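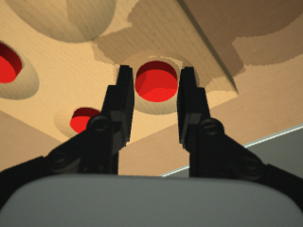 Simulated gripper view, fingers open over a recess with a red floor.

Grurkia Board Task — simulation pack for clubs and classes

The Grurkia Board Task is a pick-and-place exercise for school and college robotics groups. Students program a simulated arm with a two-finger gripper to move round pieces between the tabletop and a recessed wooden board. The pack needs no hardware beyond the computers the group already has.

The task was written by Kwaku Dramani for an after-school club and later rebuilt by Selorm Nutsugah as a graded class project. Both versions ship in the same download. The club version gives a fixed layout. The class version shuffles loose pieces at reset, so hard-coded positions will fail on the second run.

Views

Two views are rendered per step: a gripper view and a room view. Teams may use either or both. The gripper view is the harder one to calibrate — the fingers hide part of the board at close range, and a shadow across the wood will defeat a plain brightness threshold. Red pieces separate well by hue. White pieces on pale wood do not, and most groups end up using edge detection for those.

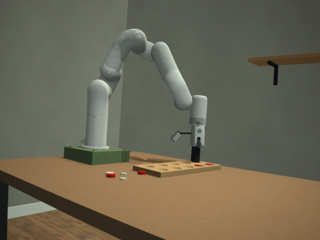

Room view during a run. Two red discs seated, five loose pieces on the table.

Running a session

Start the scene from the Lenico launcher and wait for the arm to report ready. Controllers are written in Python and called once per step. A run ends when the controller returns done or at step 986, whichever comes first. The limit can be changed in the club version only.

Scoring

A piece counts when it is seated flat in a recess and the gripper has released it. Pieces left tilted on a rim score zero. Dropped pieces stay where they land and may be picked up again. Ties are broken on step count. The reference controller supplied to teachers finishes the fixed layout in 738 steps.

In the pack

Scene files, club and class layouts
Python controller template with comments
Log viewer (Clitow format)
Teacher notes and grading sheet
Reference controller, teacher login required

Licensing

One license covers a single club or class, up to 6 teams. Teams may keep their own controllers and logs after the license ends. Groups entering the Demirtaş student round in December should use the class version, unmodified. Entries built on the club layout are not accepted.

Known issues

Log viewer drops the last line if a run is stopped by hand
Fingers closed at full speed can push a thin disc sideways — use the slow close call
Reset must be called twice after changing layouts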